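Ticket 280 – Pitico wrist-view planner: grasp point drifts on polished cookware
Status: Open. Component: perception. Site: Dromdale 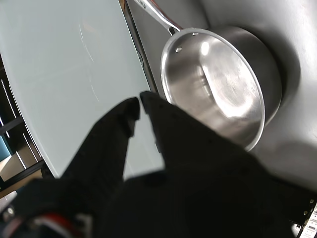

Sandamali Chowdhury replied that the drift should be treated as a depth fault in the first instance, and asked that the planner settings be left unchanged until the depth filter had been checked.

Fault: With a stainless steel saucepan as the target, the rim estimate moves towards the highlight on the inner wall. The planner then rejects the approach with code 103.

Steps taken:
1. Hand-eye calibration repeated. No change.
2. Depth filter window reduced from 200 ms to 40 ms. The estimate settles sooner but remains displaced.
3. Saturated pixels masked before the rim fit. Code 103 did not recur during the morning run.

Action: The mask is to be merged into the Nurnura branch – disabled by default – pending a full regression run in February.

Comments

Valdis Jankauskaitė
Please confirm whether the mask is applied before or after the images are rectified. The Lebrun build applies it after.

Sandamali Chowdhury
Before. I have amended the configuration note accordingly.

Valdis Jankauskaitė
Thank you. The ticket should remain open until the regression log is attached.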